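Pegs, Holes and Purple Light: Notes for Week 2
Small Objects and Fine Hand Tasks, Stulundale evening course

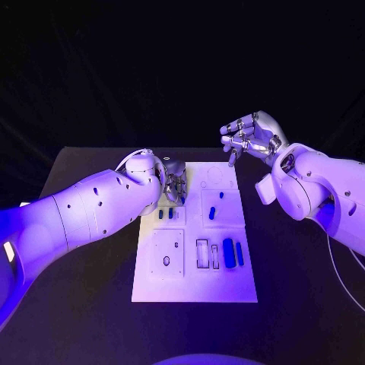 Fig. 1. Task board on a dark tabletop, violet lighting, blue peg at the upper left.

Okay, pegboards! I've been looking forward to this one, because it's the week people come in thinking will be easy (it's a toy, right?) and leave with a page of questions. Keep Fig. 1 next to you while you read, we'll come back to it a couple of times.

What I mean by a task board

For this course a task board is any flat panel with places where things go. The white one in Fig. 1 has recesses, holes, sub-plates and blue parts, so it's a mixed board. The plain kind, which you probably met in kindergarten, has one sort of hole and one sort of peg and that's it. I like mixed boards better for teaching – you get several little jobs on one panel and you can argue about which is hardest.

Please use these words in your write-ups so I'm not guessing:

Recess: a hollow that doesn't go all the way through.
Hole: for us, anything a peg is meant to drop into, deep or shallow.
Sub-plate: a smaller plate that sits on or in the main panel.
Clearance: the gap left over between the peg and the wall of its hole.

Clearance is where the trouble lives. A peg of 42 mm around in a hole of 43 mm around sounds generous until you work out the gap on each side, so do that before class. It's the first homework problem and it takes one line.

Grip

Look at where the fingers are on the blue peg. They're pinched together and curled down over the board, with the peg just below the fingertips. That's a pinch from above, and it's the one I'd like you to try first with your own pegs. Then try holding the peg in your whole fist and see how much you can still see of the hole. Not much! My own hand blocks half the board every single time, and in the figure too the hand covers part of the top edge.

The other thing to think about is the second hand. In Fig. 1 it's open, up over the far end and holding nothing. When you do the exercise at your desk, do one run with your spare hand off the board and one with it pressing down on the panel. A light board slides. Write down which run you liked better and why, a sentence or two is plenty.

Light and color

I get asked about this every year, so here are my notes from trying it at home with a cheap color-changing bulb. Under strong violet, a white board stops looking white, and blue pieces sat much closer to the board in color than I expected. Edges mattered more than color for finding the hole. A dark table helped a lot, since the outline of the board stood out nicely. My red pegs looked almost black – I put one away in the wrong tub and didn't find it until May.

If you have a colored bulb, try it. If you don't, tape some colored candy wrapper over a desk lamp for a minute (a cool LED one, please, not a hot bulb).

Materials

The Plirkel set on the reserve shelf has plain pegs and is fine for problems 1 and 2. The Tovari board is the mixed one, and a sub-plate on it is stiff, so wiggle it, don't pry. Both go back in the gray cabinet with the pegs counted. The reading is the Bhat handout, first half only. The second half is on knots and we get there later.

For next time

1. Work out the clearance on each side from the sizes given earlier.
2. Place and remove one peg with a pinch from above, then with a fist grip. Time both.
3. Sketch a mixed board of your own with at least 2 kinds of recess. Stick figures of boards are fine, I can't draw either.

Bring the sketch on paper, we're passing them around the table.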